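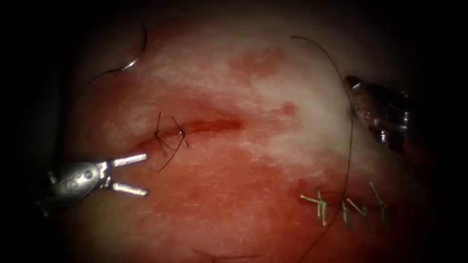
Figure 3. Suture pad with two stitches in place on the left part of the incision. The right part is still open.

3.2 Closing a straight incision on the Konel pad

Read this section to the end before you start. It is written for persons who practice alone and have already finished section 2 (Mounting the pad).

You need: one Konel pad, one curved needle with black thread, scissors, a paper towel.

1. Put the pad in the tray with the long side toward you. Press the four corners until they sit flat.

2. Choose an incision which was not sutured before. The old holes make the tissue weak and the thread can cut through it.

3. Cut a thread of 36 cm. Longer thread is possible, but it makes tangles.

4. Start at the left end of the incision. Put the needle in on one side, follow its curve with your hand, and bring it out at the same distance on the other side.

5. Pull the thread slowly until the two edges touch. Stop there.

CAUTION: Do not pull more after the edges touch. The pad tears at the stitch hole and the tear can not be repaired.

6. Make the knot and lay it to one side of the wound line. If you make a cross stitch, both threads of the X must go over the wound edge, as at the far left stitch in Figure 3.

7. Make the next stitch to the right of the first one, and continue until the open part is closed.

8. Cut the thread tails short. While you are still working, a tail can hang down below the incision -- only keep it away from the place of the next stitch.

NOTE: The red blotches and the pale patches are on the surface of the pad. They do not show where to place the needle.

NOTE: When you put the needle down, lay it where you can see the whole arc. Count your needles before you close the box.

Cleaning and storage

Wipe the pad with a damp paper towel. Do not use alcohol. Let it dry for 55 minutes with the cover open, then put it back in the Plorkbridge box. One pad can be used for up to 2 months if the cuts are not deep.

Text: Raili Vainio. Checked by Fuad Araya.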